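*Notes for the library talk. Slow down on the first page, you always rush it.*

Hi everybody, thanks for coming out in December, and thanks to Li-hua Chu for the introduction (pause, let her sit down).

So I want to talk tonight about one novel, **The Salt Ledger** by Fidelina Valderrama, and mostly about how it handles time. It's 605 pages. I know! I carried it around for a whole summer and my shoulder still remembers.

Quick setup for anyone who hasn't read it. We're in Ranero, a harbor town that's lost its harbor. The sea has pulled back and left mud, and the people stay anyway. Our narrator is Oda, who keeps the accounts for the Stalten family, and she starts writing little stories in the margins of the ledger. At first they're gossip. Then her dead sister starts turning up in them, a year older every time.
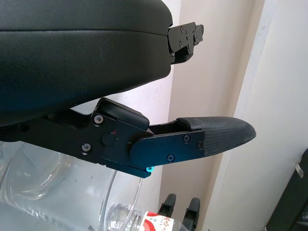

The sister is where I'd like to spend a while, so find the bit with the yellow bookmark. Read from "She came in by the kitchen" down to "and asked for the salt." DON'T do the voice.

Okay. What I love in that passage is how flat it is. Oda doesn't scream or drop a plate. She passes the salt and then writes down what the salt cost. I must have read it four times before I noticed that the price is wrong. It's the price from the year the sister died, and Valderrama never points at it. She trusts you to catch it, or to miss it and come back.

(If people look puzzled, explain the prices again. They go backward through Part Two while the sister gets older. Draw the two arrows if there's a board.)

Then there's Peng, the ferryman with no water. Some readers can't stand him, and I was one of them. He talks for nearly 50 pages and I skimmed a good half of it the first time. My mistake! His boat story has the first mention of Tudonance, the drowned village, and if you skip it the ending feels like it drops out of the sky.

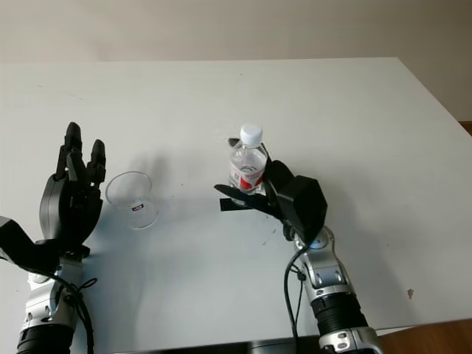
Next bit is about the ending, so warn them. Anyone who wants to go get coffee, go now, I won't be hurt.

Oda closes the ledger with 200 blank leaves left in it. I used to think that meant she'd died. Now I lean toward thinking she walked out to Tudonance and simply didn't need the book anymore, but I've had this fight with my own book group and lost it twice.

One grumble, to be fair. The wedding chapter is too long, and the cousins all sound alike. I'd have cut the whole second toast.

Read the last paragraph, the one with the lamp. Then questions. If it's quiet, ask who they think has been paying Oda's wages.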